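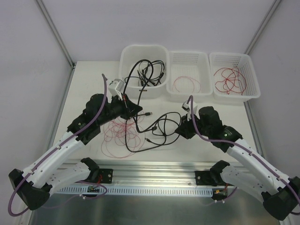
Whitlock Cable Sorting: Frequently Asked Questions

Whitlock is a small sorting service for people with a drawer they no longer open. You send us your cables and loose wire, we send them back in an order you can live with. The questions below come up most. If yours is missing, write to Ysaline Delaunay at the front desk, who has probably heard it before.

How much can I send?
Up to 245 cables per box. Most people guess they own 30 and are wrong by a drawer and a half. Short offcuts of wire don't count toward the limit, but please don't take that as a challenge.

Do I need to untangle anything first?
No. If you were going to untangle it, you would have done it in September, when you said you would. Just don't pull on the knots. Pulling turns a tangle we can fix into one we have to discuss with you.

How do you divide things up?
By what they are, then by size. Cables with connectors on them go in a solid-sided tub, because small plugs like to poke through holes and stay there. Bare wire goes in low trays with perforated sides. We keep red wire apart from everything else, and coils apart from loose strands where we can.

Why white baskets?
Black cable and red wire both show up well against white. We tried a set of dark gray tubs from Oka and lost a black adapter lead in one for most of a morning. It's very handsome storage if you never need to find anything.

Can I do this at home?
Of course. Three baskets and a clear table will get you most of the way. Line the baskets up along the back of the table so you have the front to work on, and don't add a fourth one called "misc." Everything will end up in misc.

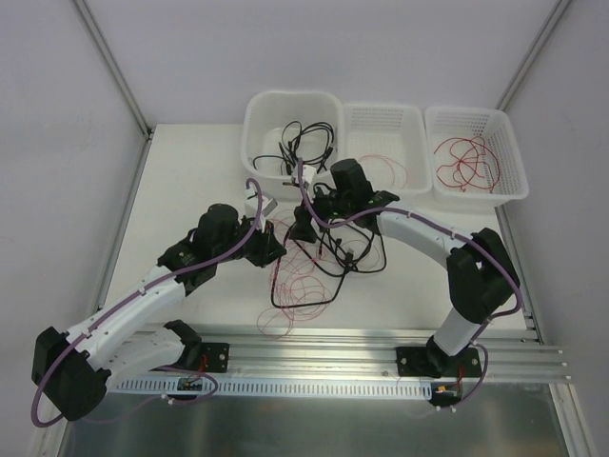
How should I coil thin wire?
In loose loops, wide enough to get a few fingers through. Lay the coil flat and leave it alone. Winding wire tightly around your hand looks efficient and gives you a spring.

What if I don't know what a cable is for?
Put a tag on it with the word "unknown" and send it along. Reto Rüegg, who does our identifying, gets through 58 of these in a good afternoon. Anything he can't name goes home to you with the tag still on. We won't throw it out, and neither will you.

Do you test the cables?
Only if you order testing, which adds 2 working days. Otherwise we sort by looks, and a dead cable will come back to you beautifully coiled.

What does it cost?
A full box is $199 including return shipping. Half boxes are priced on request. There is no discount for having labeled things yourself, as we usually have to check the labels.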